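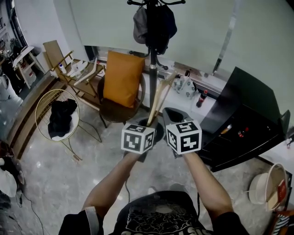
Section 2: Setting up the nasal rinse bottle

Get this right once and spring pollen gets so much easier to live with!

1. Wash your hands and the Zutuvico bottle with warm soapy water.
2. Fill to the 16 line with distilled water, or boiled water that has cooled to lukewarm.
3. Add one saline packet, screw the cap on and shake until it's clear.
4. Lean over the sink, mouth open, and squeeze gently. Half the bottle goes in each side (it feels odd the first time, then wonderful).
5. Blow your nose softly, one side at a time.

Note: Most people rinse 2 times a day in heavy pollen season.

CAUTION: Never use water straight from the tap. Stop if you feel ear pain, and check with your doctor before rinsing after sinus surgery.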